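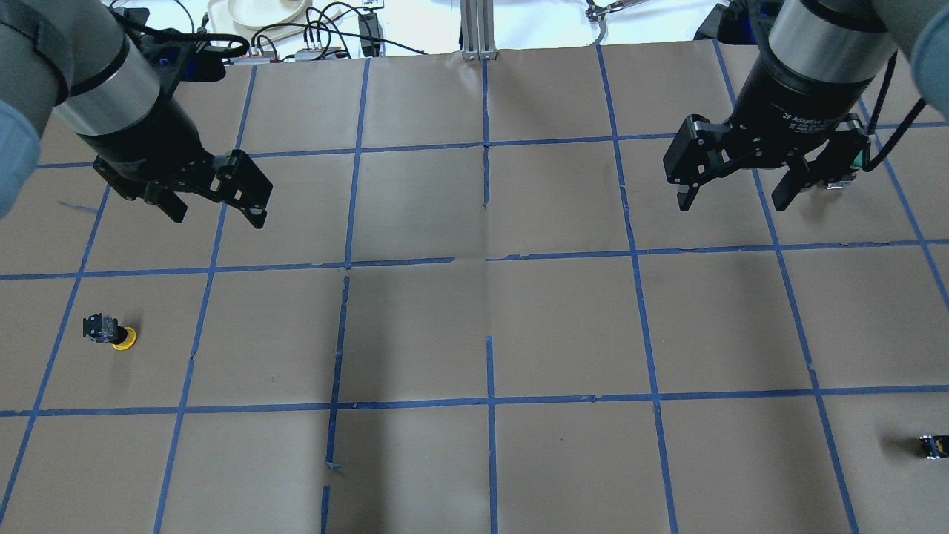
About us

Hi, I'm Elsa Salminen, and I run Fadska, a small test shop in Brosencombe where we try out grippers, arms, cameras and controllers so you don't have to buy three of everything and hope (I've done that, and my credit card still remembers it!).

I started out at Mustonen, fixing packing lines, and I kept meeting people who'd picked a gripper from a catalog page and then spent a whole winter fighting with it. So I rented 700 square feet, bought a couple of used arms and started running side-by-side trials for anyone who asked. Burnitz was our first customer - they sent a box of bottle caps and a very worried email.

Most of our bench tests happen on brown paper and blue painter's tape. We tape out a grid, put your part in one cell after another and let two arms with the same kind of gripper have a go at it. Each setup gets 60 tries per part, and we write down every miss, even the silly ones. The paper gets wrinkled and the tape peels, and then we lay a fresh sheet and carry on.

You get the numbers, the video and a 45-minute call with me where I tell you which one I'd pick. We don't sell hardware and we don't take a cut from anyone who does.

Got a part that keeps slipping? Mail us a handful, and put your phone number in the box!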